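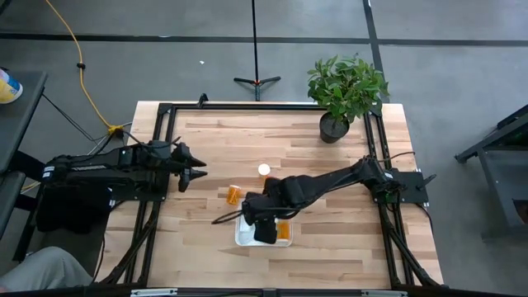 **Figure 11.1** The two arms of a bench cell, with a clear tray and orange pill bottles on the worktop.

# Chapter 11: Judging a Two-Arm Kit

Earlier chapters treated the arm, the gripper and the controller as separate parts. Most buyers don't get them that way. They get a kit, with a price, a parts list and a short demonstration by the seller, and they have to decide whether it will do their job.

This chapter works through one such decision. The kit is the Kutano bench cell, sold as a pair of arms with grippers, wrist cameras, mounting plates and a rail frame that fits around an ordinary worktable. The buyer is Lockyer, a company that packs sample goods for pharmacies. Its task is simple to state: pick up a capped pill bottle from the bench and put it in a tray without knocking over the others.

By the end of the chapter you should be able to:

- write a task statement that a seller and a buyer would both read the same way
- separate what belongs to the kit from what the buyer has to supply
- plan a trial and decide in advance what will count as a failed pick
- read a service plan and find the costs that come after delivery

## 11.1 What is in the box

A kit listing usually covers the hardware well and everything else badly. Kutano's listing names each rail and bracket but gives one line to setup. Lockyer had to find its own table, run its own power, and decide where people would sit while the cell was in use. Cable routing took longer than bolting on the arms.

Before you compare prices, make two columns. In the first, put what the seller ships. In the second, put what has to be in the room before the first pick. If an item doesn't fit in either column, ask the seller about it in writing.

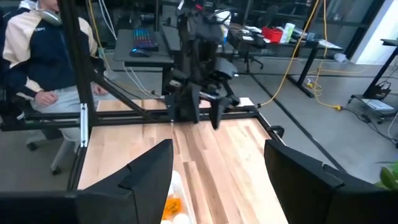
*Department of Applied Automation, Maneo Technical College*

The wrist camera matters more in this task than the listing suggests. When a gripper comes down over a tray, it can hide part of what is in the tray from any camera fixed beside the bench. A camera on the wrist travels with the fingers and keeps the space between them in view. It also takes in whatever is past the bench, including chairs, desks and people, so the software has to cope with a background that changes through the day.

Isla Rakena, who ran the trial for Lockyer, set it up in two parts. The first used bottles standing upright with the cap on top. The second used bottles lying on their sides. The seller's demonstration had covered only the first.

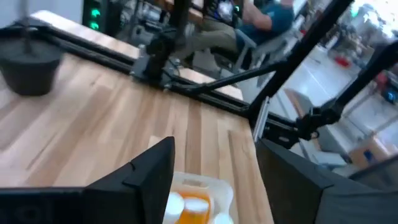
She wrote the failure rules before any picks were made. A dropped bottle was a failure. So was a bottle placed across the rim of the tray, even if it later slid in. A pick that took more than 40 seconds was stopped and scored as a failure too. Of 73 picks in the second part, 11 failed. Most of those were bottles that rolled when the first finger touched them.

Is that good enough? It depends on who clears the failures and how long that takes. Section 11.2 sets out the arithmetic, and Section 11.3 compares Kutano's service plan with the one offered by Cekine for the same hardware.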